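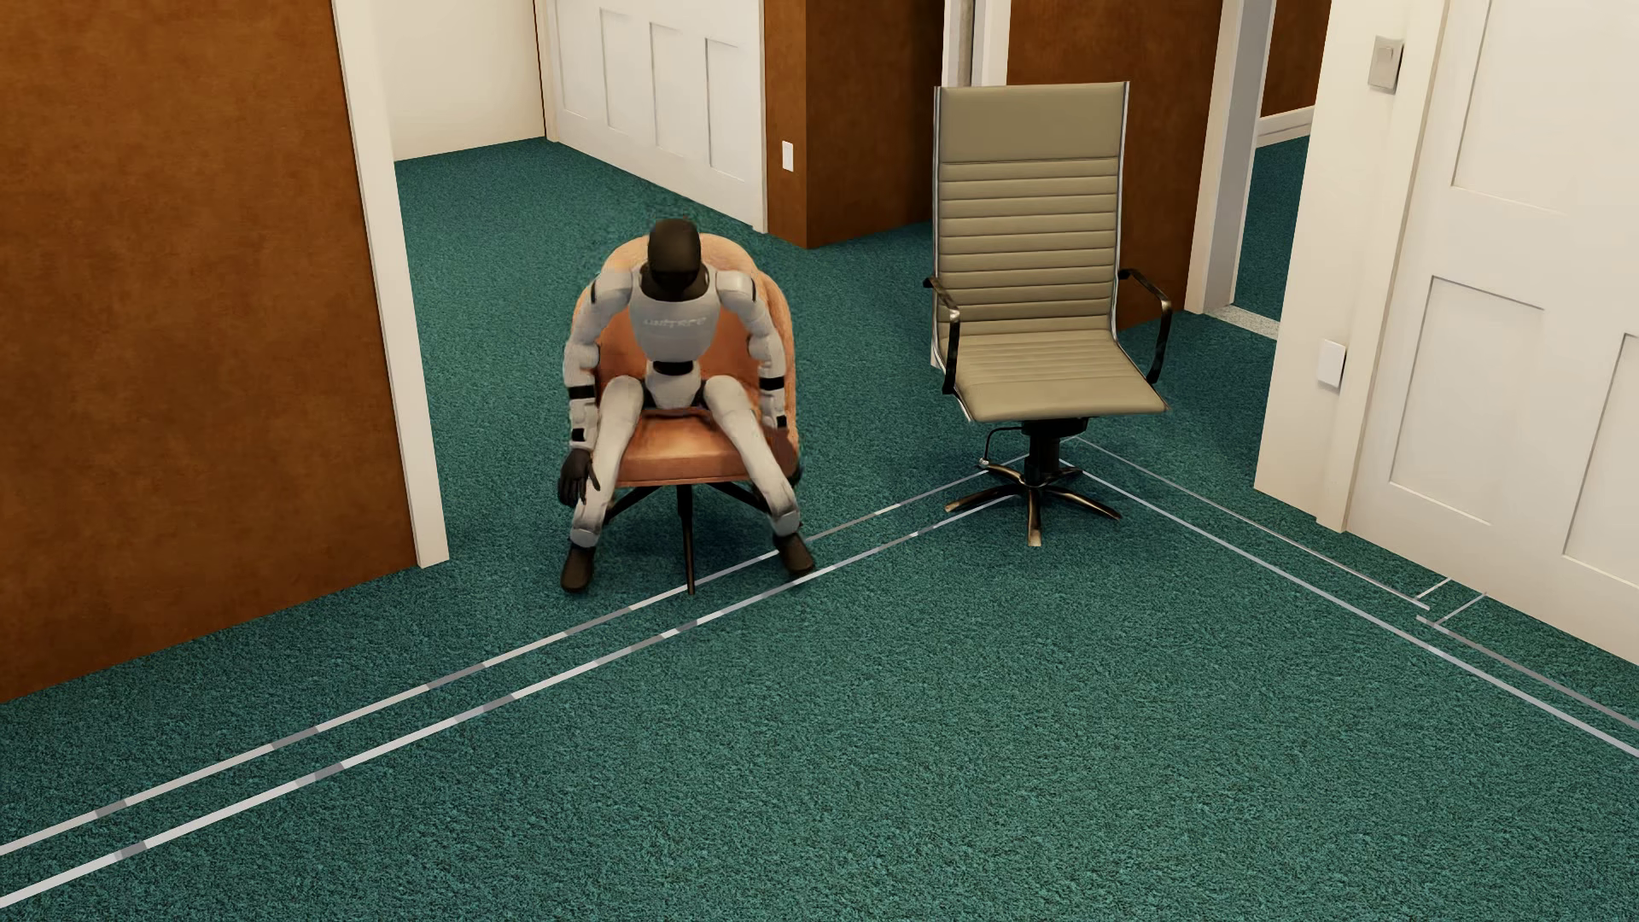
Seated humanoid loses posture: questions and answers

Which runs are affected?
Any run in the Zenutano office level where the humanoid starts or finishes in a chair. The fault was first logged in February against build 416 and is still present in some setups on build 811. Standing and walking runs are not affected.

What does the fault look like?
The robot sits down normally, then its head drops forward and both arms hang outside the seat. The legs spread apart. It stays in the chair, and the viewer carries on as if nothing had happened. No error box appears.

Has the robot fallen over?
No. The fall detector looks at the height of the pelvis, and the seat holds the pelvis up. This is why the run is often marked as passed when it should be marked as failed. Please check seated results by eye until the new test is in your build.

What causes it?
The controller, Hundano, hands over to a separate hold routine once the robot is seated. If the handover message arrives late, the joints are left with no command at all. Gravity does the rest. We had allowed a gap of 2 ms, and on a busy machine it can be longer than that.

Does it matter which chair is used?
Not for the fault itself. It does change how the robot ends up. A chair with a back that curves round the body tends to keep it in place. On a chair with a flat back it may slide off, and then the fall detector does work.

I saw this on a real robot. Is it the same fault?
It may be. Press the emergency stop and keep people clear before you do anything else. A limp arm can trap fingers, and if the hold routine starts late the joints can move quickly back to the last stored position. Do not lift the head or arms by hand while the power is on. Do not load a seated routine on hardware again until you have the fix.

Can I carry on from where the run stopped?
Please don't. Resuming sends the stored pose in one step, and in the simulator we have seen legs pass through the front of the seat. Reset the level and start again.

Is there a fix?
Yes, in the Myung patch. It keeps the old command going until the hold routine confirms that it has taken over. If no answer comes within 5 seconds the run stops and is marked as failed. Installing the patch clears your saved poses — copy them out first.

Do I need to repeat old runs?
Only those with a seated start or finish. Nearly all of ours had to be done again.

How do I report a case?
Send the run log, the build number and the name of the chair model to Detlef Kleinschmidt at Godon support. Leave the log whole, as the late message is usually a long way above the last line. Screenshots are useful but we can't trace the fault from them alone.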